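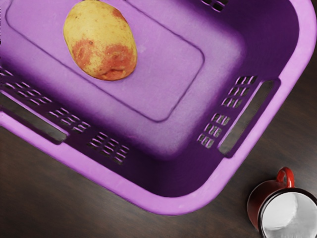
Gilmar says I grab too early, and that if I would only stop and let the arm settle over the potato before I squeeze, half my bad runs would go away. He said it twice before lunch and once more on the way to the parking lot. Fine, Gilmar!

29/04/2023. So, day whatever of teaching the simulated arm to get a potato out of a laundry basket. I drive it with the hand controller, it records what I do, and later the training people at Rellstead feed the whole pile to the model (and then we all wait and pretend not to be nervous). I did 30 runs and kept 11, which sounds awful but is my best so far. The trouble is the walls. Looking straight down into that purple tub I've got no feel for how high the rim is, so I come in at a slant and clip it on the way out, and then it's back to the start.

After lunch I tried it Gilmar's way. Stop, breathe, go straight down, close slowly. I hate to write this but I got seven clean ones in a row, my hands weren't even sweaty. I did knock into the red mug once, swinging out wide over the table. Threw that run away and told no one, so it's just between me and this notebook.

Iulian Cozma wants us to leave some wobbly ones in, the ones where you miss and then fix it, so the robot learns how to recover. I can see that, but I'm vain about my runs and I keep deleting them. Have to stop doing that. He's sending a new list tonight with three more objects on it, and I'm really hoping none of them are round.

Wrist is sore again. Must bring the foam pad from home, and ask Gilmar if he still has that spare controller from Vidholm, the one with the softer trigger.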